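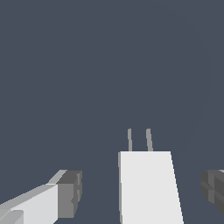
What the Rooks Do on Wednesdays: A Project Report
Natural History Writing module, second term

Our brief was to read one popular book about animal behaviour and test a single claim from it outdoors. I chose Lirkura, a short book on rooks published by Derum, mainly for its length. The author's claim is that rooks feeding in a group keep an eye on their neighbours and move when the neighbours find something better. People, we are told, do the same in supermarkets.

Method
I watched the rookery field behind the Rolland building from a bench, in sessions of an hour. The plan was to note every time one bird walked or flew to a spot where another was already digging. I called this a "join". A bird leaving for no reason I could see was a "wander". I had not allowed for a third kind, in which every bird leaves at once due to a spaniel.

I typed the notes into Vido, the department's logging program, which gives you 2 choices for each entry and won't let you go back. Some wanders are therefore down as joins. I have left them in.

Results
By the end I had more than 600 entries, of which 300 were joins. Spaniel events were kept on paper. Joins were commoner after rain, when the digging seemed to be good everywhere and there was least need to copy anyone. The book does not mention rain. It does have a whole chapter on queues.

Discussion
The claim survives, in a limp sort of way. Rooks do go where other rooks are. Whether they go because they have been watching, or because the worms are there, my notes can't say. A proper test would put out food in known places, and I was refused permission to do this on a sports pitch.

As a piece of writing the book is better than its argument. The three pages on a rook trying to open a crisp packet are the best in it and make no claim about people at all.

If I did this again I would start in August, when the young birds are about, and I would sit further from the path. The paper notes are in the appendix, with the coffee on them.

Submitted Tue 17 June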